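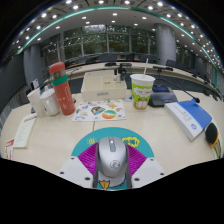 I have fallen completely for old railway walks, and I blame Drurkcombe. The line closed long before I was born, the rails went for scrap, and what's left is a lovely level path through the woods with a bridge every so often and brambles on both sides. I went in June for an afternoon stroll and came home wanting to walk every dead branch line in the country!

The stretch I did runs from Drurkcombe to Elholm, 7 miles, and it's hardly ever steep (trains hated hills as much as my knees do). You start behind the old goods yard, squeeze past a gate that doesn't quite shut, and then it's all ferns and birdsong until the cutting. The cutting is wonderful. It's cool even at midday, the stone is furry with moss, and there's a milepost about halfway through that I walked straight past the first time.

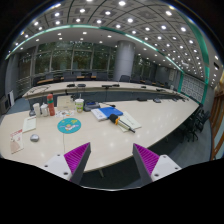
Then comes the viaduct, and oh, the viaduct. Ten arches, with the river a long way down and jackdaws popping in and out of the stonework. I stood there eating a cheese roll until gone four and would happily have stayed till dark.

Since then I've spent most evenings comparing old maps with new ones, which is nearly as much fun. You spot a thin curved hedge, or a lane with a funny kink in it, and suddenly there's a railway. I found a whole lost siding near Hanrahan like that – just a strip of trees, but perfectly plain once you know.

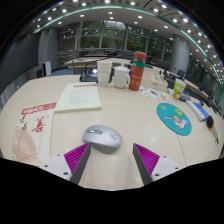
Silver mouse, pale table.

Elholm station is a private house now, with the platform turned into a very handsome flower bed, so do keep to the signed path round the side. The tea hut is up the hill and shuts at 4.

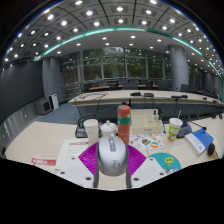 Water is the one thing the path doesn't give you, and there isn't a tap between the goods yard and the tea hut. I took a silly little carton of juice and regretted it by the second bridge. Take something tall, like the coral-orange bottle behind the mouse, and fill it before you set off. Boots aren't needed in a dry spell, but the cutting holds its mud for ages after rain.

Next on my list is the Hanrahan end, siding and all. If you know whether the footbridge there is open again, please leave me a comment!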